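Notebook – cold storage of waterborne varnish samples
08/11/2025

Carrying on from the viscosity drift problem with the Firnis batch. Same cup, same operator (me), fresh thermometer.
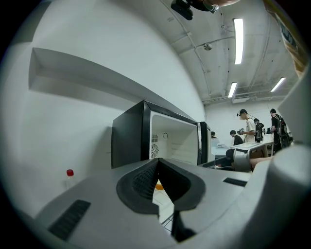 Drift is still there. Samples held cold and brought back to room temperature overnight read thicker than the retained sample from the shelf. Stirring by hand for two minutes closes most of the gap but leaves some of it. After a second stir the two are close enough that I would not reject either one.

Suspect the thickener and not the resin. The Hirnholm spruce panels coated with the thick sample show brush marks that have not leveled; panels from the shelf sample are flat. If resin had come out I would expect grit on the strainer. Strainer was clean both times.

Avura sent the replacement dispersion in a 599 g tin. Label says protect from frost, nothing about a lower limit above freezing. Wrote to ask. No reply yet.

Procedure used, so it can be repeated:
Fill 200 ml jars to the shoulder, film over the mouth, lid on.
Hold cold for the full interval. Do not open to check.
Let stand on the bench overnight, lid on.
Stir, rest until the bubbles clear, then run the cup. Discard the first run.
Write the sample temperature next to the time. Rosaire left it off the last sheet and those numbers are no use to anyone.

Rosaire Thibodeau thinks the jars are losing water through the lids. Possible – the film on one jar had lifted at the rim. Weighing before and after would settle it. Should have been done from the start. Adding a mass column to the sheet.

Sanding: Sugiyama paper clogs on the cold-held panels sooner than on the others. Could be soft film, could be that the panels were coated later in the day and had less time. Can't separate the two with this set. Next set gets coated in one go, alternating.

Gloss readings not taken. Meter wants calibration and the tile is scratched.

To do
Weigh jars, both groups.
New lids, the lined kind.
Repeat with the Avura dispersion, half the jars stirred before storage.
Keep one shelf jar unopened until end of November as the reference.
Move the old solvent-based retains out of the way, they are mixed in with these and the labels look alike.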